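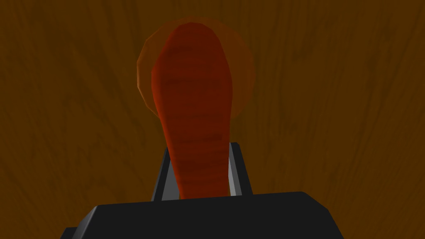 Open Day at the Prothero Robotics Laboratory – Frequently Asked Questions

When is the open day and where do I go?
It takes place on 16 October 2019, from ten in the morning until five in the afternoon. Please come to the Undov building and follow the signs to room 506. The lift is to the left of the main door.

Do I have to register?
For a general visit, no. For the guided demonstration, yes. We can take 21 persons in each group, and the morning groups fill first. Write your name on the list at the reception desk or telephone extension 3636.

What will be demonstrated?
Mainly picking and moving of food items. Saqib Gondal will show the simulator, where a gripper with two fingers handles a carrot over a wooden surface. After this, Rafia Mughal will show the laboratory arm with real vegetables, which we buy at the market the same morning.

Why do you use a simulator if you have a real arm?
In the simulator we can repeat a grasp many times and no carrot gets broken. We can also change one thing only, for example the friction, and look at what happens. The real arm is slower and it needs a person beside it. We need both, and the results do not always agree. Saqib is glad to discuss this, also with visitors who have doubts.

What is the see-through orange ball on the screen?
Many visitors asked this in March. The ball is a marker which we draw in the program. It is not an object, so the carrot can be inside it without touching anything. It shows the place that interests us in the exercise.

Why has the carrot no leaves?
Leaves are thin and they bend, and this makes the calculation heavy. Our carrot is a simple model. Junaid Bhutto is working on a model of spring onions, but it will not be ready for this open day.

May I control the robot myself?
In the simulator, yes. There are 2 places with a hand controller, and each visitor has five minutes. The laboratory arm is controlled by our staff only.

Is it suitable for children?
Children are welcome with an adult. In the arm room they must stay behind the yellow line – please explain this to them before you enter.

May I take photographs?
Yes, but without flash in the arm room. Please ask other visitors before you photograph them.

Is there something to eat?
The Priltetti café on the ground floor is open until four. Food and drinks cannot be taken upstairs.

Whom can I ask about a school visit?
Please speak with Ghazala Hayat at the reception desk. School visits are arranged separately, on other days.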